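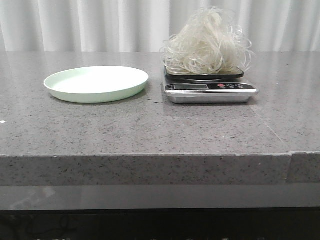
Noodle Portioning Arm, Home Build
Project report, second term
Raghavendra Alva
Supervisor: Diane Carrier
15 Sep 2022

1. Aim

The goal was an arm that moves dry-looking, badly behaved food from a kitchen scale to a plate in portions of a set weight. I picked noodles after my proposal to move wooden blocks was returned with the comment "too easy." I have had time to think about that comment.

2. Hardware

The arm is the Robichaud, named after the street I built it on. It has five hobby servos, printed links and a two-finger gripper that went through four versions. The first three were rigid and treated a noodle heap the way a snow shovel treats a sweater. Version four, Stukau, has soft silicone fingertips with shallow grooves. It drops less, and what it drops it drops more gently.

The scale is an ordinary digital kitchen model with a flat black platform. I had planned to read the weight from its display with a camera, but the display switches itself off while the arm is still making up its mind. In December I gave up and put a separate load cell under the plate.

3. Software

The control program, Vanen, runs on an old laptop. It finds the highest point of the heap, lowers the gripper to a fixed depth, closes, lifts and waits for the swinging to stop. Lighting mattered more than I expected. Pale strands in front of a white curtain are close to invisible to a cheap camera, and the curtain belongs to my landlord, so I changed the threshold settings and left the curtain alone.

4. Results

I ran 226 picks with Stukau. Of these, 138 put a portion on the plate within 11 grams of the target. Most of the rest were too heavy, as noodles travel in groups. In 30 picks a strand stayed hooked on the scale and pulled part of the portion back, a failure I had not planned for and grew to respect.

5. Problems still open

The base shifts when the arm reaches its full length. Clamping it is awkward with a thick counter edge, and the joint in the stone has a step in it that the clamp pad finds every time. The shoulder servo - the cheap one - gets hot after long sessions. Depth is still a fixed number, so the program grabs too much from a tall heap and air from a low one.

Next term I will try Itari, a small routine that weighs the gripper's load before moving and shakes off the extra. The shaking has only been tested without food.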